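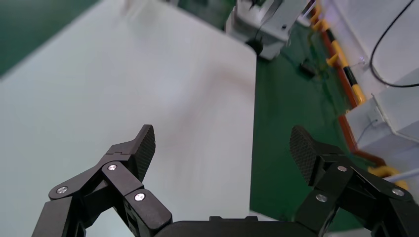

양팔 그리퍼 평가 키트 Bredby 사용 보고서
캡스톤디자인 중간 과제, 2조
작성: Aarti Tomar 외 조원 일동

1. 과제 개요

우리 조가 맡은 과제는 학과에서 도입을 검토 중인 Bredby 키트를 써 보고, 다음 학기 실습에 쓸 만한지 의견을 내는 것이다. Bredby는 공급사 Fokeo가 대여 형식으로 내놓은 교육용 패키지로, 로봇팔에 달 평행 그리퍼 두 대와 손목 브래킷, 배선 세트, 제어 프로그램 Usgate로 구성된다. 소개 자료에는 "개봉 당일 첫 파지"라고 적혀 있다. 우리 조의 첫 파지는 개봉 나흘째에 나왔고, 잡은 물건은 조원의 소매였다. 다친 사람은 없으며 이후 긴팔은 걷고 들어간다.

평가 기간은 4주였다. 처음 한 주는 설치와 배선, 다음 두 주는 본 실험, 나머지는 이 보고서의 표 양식을 두고 벌인 논쟁에 쓰였다. 표는 결국 넣지 않기로 했다.

2. 평가 항목

조교님이 주신 항목은 설치 난이도, 파지 안정성, 소프트웨어, 문서, 지원의 다섯 가지였다. 우리는 여기에 "혼자 남은 사람이 밤 아홉 시에 다룰 수 있는가"를 덧붙였다. 실제 사용 환경을 가장 잘 반영한 항목이라고 생각한다.

3. 설치

기계 조립은 무난했다. 브래킷의 구멍이 손목 쪽과 잘 맞았고, 나사도 남거나 모자라지 않았다. 조립을 해 본 사람이라면 이 문장의 무게를 알 것이다.

배선은 이야기가 다르다. 설명서의 배선 그림에서는 케이블이 팔을 따라 우아하게 한 줄로 내려온다. 그림 속 팔은 움직이지 않으니 그럴 만도 하다. 우리는 손목을 돌릴 때마다 케이블이 당겨지는 것을 보고 손목 근처에 여유를 두는 쪽으로 바꾸었다. 여유를 너무 많이 두면 이번에는 고리가 상자 모서리에 걸린다. 적당한 길이를 찾는 데 오후 하나가 들었고, 찾은 뒤에는 아무도 그 부분을 만지지 못하게 했다.

영점 설정은 Usgate 안에서 버튼 하나로 끝난다. 다만 그 버튼이 "고급" 메뉴의 "기타" 안에 있다. Aarti가 우연히 눌러서 발견했다.

4. 실험 방법

실험은 상자 안에서 물건을 집어 흰 작업대 위에 내려놓는 동작으로 정했다. Fokeo의 시연 영상은 평평한 판 위에 블록이 간격을 맞춰 놓인 조건인데, 우리가 실습에서 겪는 조건과는 거리가 있다. 그래서 칸막이가 있는 골판지 상자를 썼다. 이 상자는 부품 배송에 쓰였던 것으로, 실험 예산 중 유일하게 남은 금액인 0원에 맞는 장비였다.

한쪽 팔이 상자 안으로 들어가 물건을 집는 동안 다른 쪽 팔은 작업대 위에서 대기한다. 물건을 내려놓으면 대기하던 팔이 다시 집어 방향을 바로잡는다. 집는 대상은 플라스틱 블록, 고무마개, 접은 천의 세 종류로 했다. 각 시도는 시작 신호부터 두 번째 팔이 손을 뗄 때까지를 한 번으로 보았고, 도중에 사람이 끼어들면 개입으로 기록했다.

손가락 간격과 속도는 Usgate 기본값에서 시작했다. 기본 속도는 지켜보는 사람이 커피를 다 마실 수 있는 수준이라 한 단계 올렸다. 두 단계 올린 날도 있었으나 그날의 자료는 쓰지 않았다.

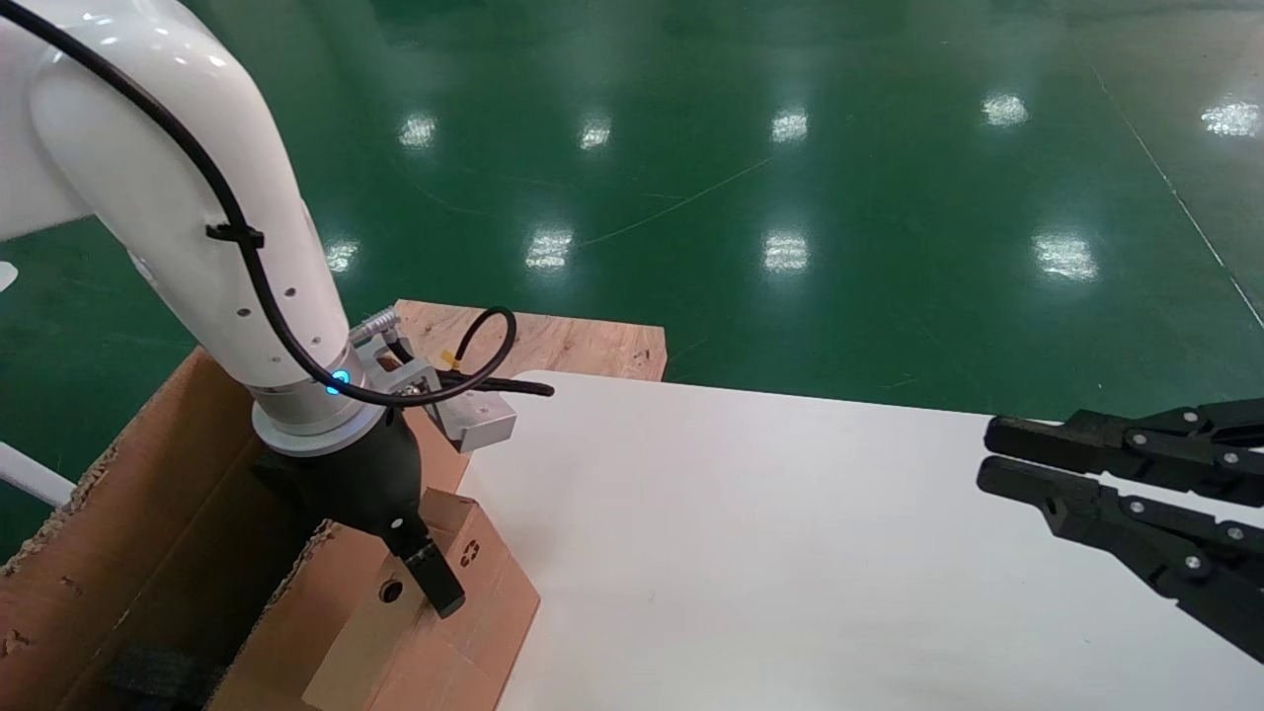 5. 결과 및 고찰

본 실험은 모두 200회 진행했고, 사람이 개입한 것은 12회였다. 숫자만 보면 훌륭하다. 조원들도 그렇게 발표하고 끝내자는 의견이 우세했으나, 개입의 내용을 읽어 보면 할 말이 조금 생긴다.

개입의 대부분은 상자에서 나왔다. 손가락이 칸막이를 물건으로 알고 집은 것이다. 그리퍼 입장에서는 억울할 일이 없다. 집으라고 해서 집었고, 아주 잘 집었다. 그대로 들어 올리면 상자 전체가 따라왔고, Usgate 화면에는 "파지 성공"이라고 떴다. 이 키트는 손가락이 무언가에 닿아 멈추면 성공으로 판정한다. 무엇에 닿았는지는 사용자의 철학에 맡기는 듯하다.

손끝 패드는 마음에 들었다. 마름모무늬가 촘촘해서 고무마개나 블록은 살짝만 물어도 미끄러지지 않았다. 접은 천은 한 겹만 집히는 일이 있었는데, 이 경우 첫 번째 팔은 임무를 마쳤다고 생각하고 두 번째 팔은 펼쳐진 천을 앞에 두고 방향을 바로잡으려 애쓴다. 구경하는 재미는 있으나 평가 점수에는 넣지 않았다.

손가락 길이는 칸이 깊은 상자에서 아슬아슬했다. 그리퍼 몸통이 둥글고 폭이 있어서, 손끝이 바닥 가까이 갔을 때 몸통이 먼저 벽을 밀었다. Fokeo에 문의하니 긴 손가락이 별매품으로 있다고 한다. 우리는 대신 상자 윗단을 조금 뜯어냈다. 성능은 개선되었고 상자의 품위는 내려갔다.

6. 소프트웨어와 문서

Usgate는 팔 두 대를 한 화면에서 다룰 수 있고, 왼팔과 오른팔의 대기 순서를 끌어다 놓는 방식이라 배우기 쉽다. 로그도 꼼꼼하게 남는다. 지나치게 꼼꼼해서, 본 실험 동안 쌓인 경고 메시지가 906건이었다. 이 가운데 우리가 뜻을 파악한 것은 "통신 지연"과 "알 수 없는 경고"뿐이다. 후자는 파악했다고 해도 되는지 조 안에서 의견이 갈린다.

설명서는 한국어판이 있으며 번역은 읽을 만하다. 다만 비상정지 이후의 복귀 절차가 부록에 있고, 본문에는 "부록 참조"라고만 되어 있다. 부록의 해당 쪽에는 "본문의 복귀 절차를 따르십시오"라고 적혀 있다. 조원 두 명이 이 사이를 몇 번 왕복한 끝에 Fokeo 지원 창구에 전화했고, 담당자는 전원을 껐다 켜라고 했다. 그렇게 하니 되었다. 이 절차는 손으로 써서 제어용 노트북에 붙여 두었다.

7. 지원

메일 답변은 대체로 다음 날 왔다. 답변의 질은 질문에 그림을 붙였을 때 확연히 좋아졌다. 케이블 여유 문제는 "다음 판 설명서에 반영하겠다"는 답을 받았고, 파지 판정 문제는 "의도된 동작"이라는 답을 받았다. 설명서의 부록 문제에는 아직 답이 없다.

8. 의견

다음 학기 실습용으로 대여하는 것에 조원 모두 찬성한다. 기계 부분이 튼튼하고, 처음 만지는 학생이 망가뜨리기 어렵다. 우리가 여러 방면으로 노력해 보았으므로 믿어도 된다. 밤 아홉 시 항목은 조건부 통과로 한다. 조건은 위에서 말한 종이가 노트북에 붙어 있을 것.

대여 전에 확인할 사항은 다음과 같다.

긴 손가락의 별매 가격과 납기. 메일로 물었으나 견적은 학과 명의로만 나온다고 한다.
손가락 간격을 읽어 파지 판정에 쓸 수 있는지 여부. Usgate 화면에는 값이 나오므로 가능할 것으로 본다. 가능하다면 칸막이와 블록의 두께 차이로 오판을 어느 정도 걸러낼 수 있다.
상자. 현재의 상자는 다음 조에 물려주기 어려운 상태이다.

9. 역할 분담

Aarti Tomar가 영점 설정과 로그 정리를 맡았고, 나머지 조원이 배선, 실험 진행, 상자 보수를 나누어 맡았다. 원본 로그는 조 공유 폴더의 "최종" 폴더에 있다. "진짜최종" 폴더는 비어 있으니 열지 않아도 된다.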